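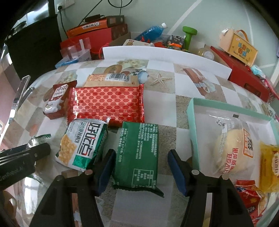 Chapter 2
Flexible Packets and Small Cartons

2.1 Scope

Packaged snack foods reach the household in a limited range of formats: the crimped film packet, the gusseted bag, the folding carton, and the clear inner bag held within a box. This chapter deals with how each format is closed, how it behaves once opened, and how it should be sorted and stored in a domestic pantry. Rigid tins and glass are covered in Chapter 3.

2.2 Terms

A crimped seal is a band of film pressed between ridged jaws under heat. The fin seal runs down the back of the packet, and the end seals close the top and bottom. Printed matter is divided into the display face, which carries the product name and any illustration, and the information face, which carries the nutrition table, ingredients and barcode. A date stamp is applied after printing – usually at the filling line – and its position varies between makers.

2.3 The Mosside survey

Boychuk and Cheung recorded 593 packets in 40 household pantries at Mosside. Almost 40 per cent had been opened and left without a clip or other closure. Torn corners were more common than clean cuts, and a torn corner is harder to fold over. The sorting method in Section 2.4 follows their categories, with one change: single-serve baked goods are grouped by date stamp, whatever the colour or size of the outer box.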